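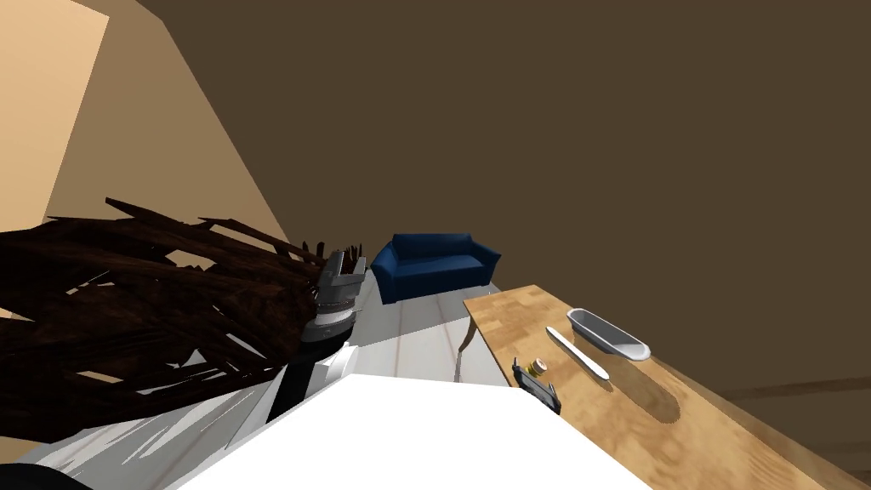 The 700-thread-count question came up again in October, when Wumstead mailed its catalogue to what felt like every letterbox in town. I don't buy much from catalogues, and I buy even less when the word "luxury" turns up twice on the cover. But several readers wrote in asking if the fall line of "easy-keep" furniture was worth the money, so I sat down with the fine print and a pot of tea. The claim is that you can furnish a living room and then leave it alone for years. I have my doubts. Take a wooden table with a few small things on it and a dark blue sofa further back, which is as ordinary a room as you'll find. The table will want a coaster. The sofa will show every bit of lint the cat can produce. No label changes that.

What the catalogue says

Wumstead's pitch rests on a finish it calls Zendano. According to the catalogue, Zendano "helps wood look newer, longer." Read that again slowly. Newer than what? Longer than what? I phoned to ask and was passed to Vilgot Hovland in customer care, who was polite and read me the same sentence back. When I asked if there was a test behind it he said he'd look into it. That was before Thanksgiving and I'm still waiting.

There's also a two-year guarantee, and it sounds fine until you reach the list of what it leaves out: sunlight, heat, moisture, pets, "household chemicals" and "uneven use." I'd like to meet the family that sits evenly.

The price, too, takes some finding. The Mumon three-seater is shown at $1,402, with delivery and the fabric treatment extra. Add both and you're a fair way from the number in bold. My neighbour bought one last year and paid for the treatment. She cleans it the same way I clean mine, with a damp cloth and some muttering.

Does brown hide everything?

A whole page is given over to brown. Brown is calm, brown is grounding, brown "forgives." Whoever wrote that has never dusted a dark shelf in a south-facing room. Dark brown shows dust by lunchtime, while a mid-tan is much kinder. If you want a colour that forgives, bring home a swatch and leave it on the windowsill for a week before you decide.

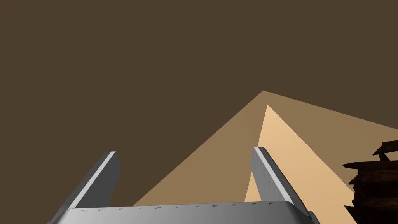

What I'd do instead

Ask Folke Lindholm, who fixed chairs in the shop beside the old Andrade bakery until his knees gave out, and he'll tell you to turn the thing over. Look at the joints. If they're stapled, put it back down. He has never been impressed by a finish and I've never known him to be wrong about a chair.

Second-hand is still the better bet for most of us. Go in person, sit on it for ten minutes and open every drawer.

As for walls, the catalogue wants you to buy art to match your cushions, in sets. I'd hold off. One framed picture you like, in a plain frame with a good wide mat, will outlast any colour scheme they're selling this season. 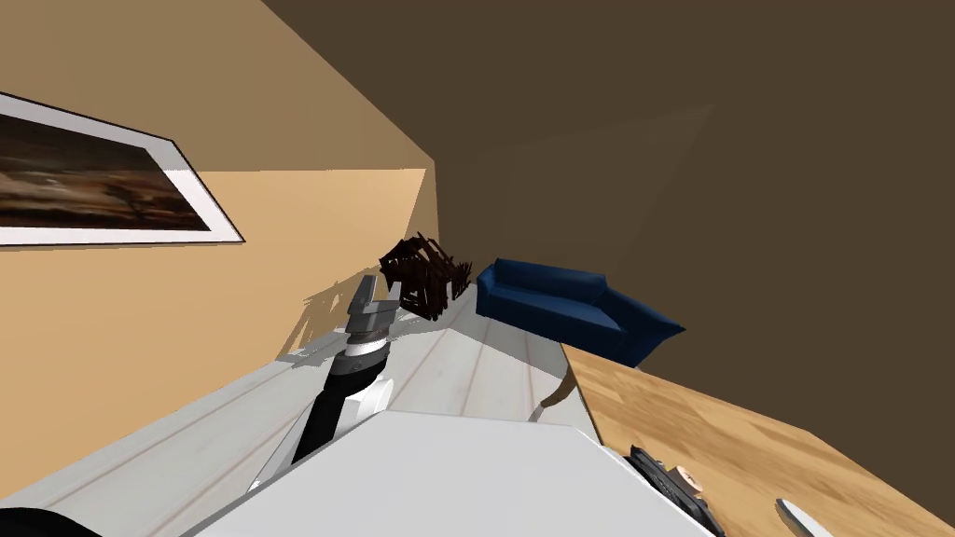 And if you do order, keep the box until you're certain. Returns have to go back in the original packaging, a rule that sits on the second-last page in grey type. A reader on the east side found that out after her recycling had been picked up, and Wumstead offered her a store credit less a "repacking fee." She took it. I'd have argued, but then I'd have been on the phone with Mr. Hovland again.

Send me your own catalogue stories, good ones included. I'd be glad to print a good one if somebody has it.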